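Helari two-tier acrylic display stand – my review after a month of snacks

Posted Thursday, November 24, 2022

I bought the Helari stand because my snack corner had turned into a pile. I run a tiny reading room with a coffee counter, and people kept digging through one big bowl and leaving half of it on the table. I'd been looking at the Dalberg wire rack first, but it's taller than I wanted and the gaps are wide enough for a granola bar to drop through (ask me how I know!).

It comes flat, with a bag of little round fasteners and a sheet of drawings and no words. Putting it together took me 17 minutes, and a good chunk of that was peeling the film off every panel. Do the peeling first. I did one side panel last and had to pick at the corners with a fingernail for ages. The fasteners only need to be finger tight, and I'd leave them all a bit loose until everything lines up.

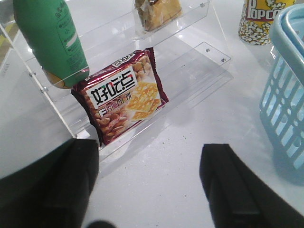
What I wanted most was to be able to see the food and not the furniture, and on that score I'm really happy. The acrylic is so clear that on a shiny white tabletop you mostly notice the edges catching the light. The raised lip along the front of each tier does its job too, and flat things like that red pack of almond biscuits can stand up against the back of the lower tier and still show off the label. Bottles are another story. Lay one down pointing forward, like the green one, and it pokes out past the lip and over whatever is below. I've started keeping drinks on the counter and saving the stand for packets and baked things.

Cleaning is fine if you're gentle. I used a paper towel the first week and got a few hairline scratches, so now it's a soft cloth and a drop of dish soap. Crumbs like to collect behind the front lip – a dry pastry brush gets them out. Fingerprints show up a lot. I wipe it down every evening and I've made my peace with that.

Price was 11 dollars more than the Nogueira one, which has a single tier and looked flimsy to me. I'd pay it again. I might get a second for the December book sale if they still have them in stock.

Four stars. I'd give it five if the upper tier were a little deeper.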